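Visit report: the Macedo blanket mill at Carnville
Tue 18 July
2 min read

The Macedo mill opens its finishing hall to outside visitors twice a year, and the summer tour covered brushing, shearing and final inspection.

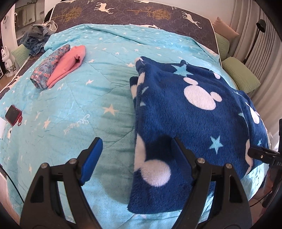 Fleece arrives from the knitting shed as flat loop fabric. Two brushing machines raise the pile, and a shearing line then levels it. Daiane Dantas, the shift lead, gave the cutting height as 6 mm for bedding grades. Navy and other dark shades are run last, as their lint contaminates pale stock.

The hall finishes 1,547 blankets per shift against a rated capacity of 3,000. Dantas put the gap down to dye lot changes. The second shearing line, moved from Sostthorpe in February, was stopped for blade grinding during our visit.

Inspection is done by hand under daylight tubes. Each piece is checked for bare patches, then folded and weighed. Edge stitching was not shown. The tour lasted two hours and ear protection was supplied at the door.

Report: Povilas Sakalauskas

We use cookies to remember your settings. Accept | Manage

Recent reports
Stelura dye house, open day
Sostthorpe yarn store
Carnville textile fair, hall 22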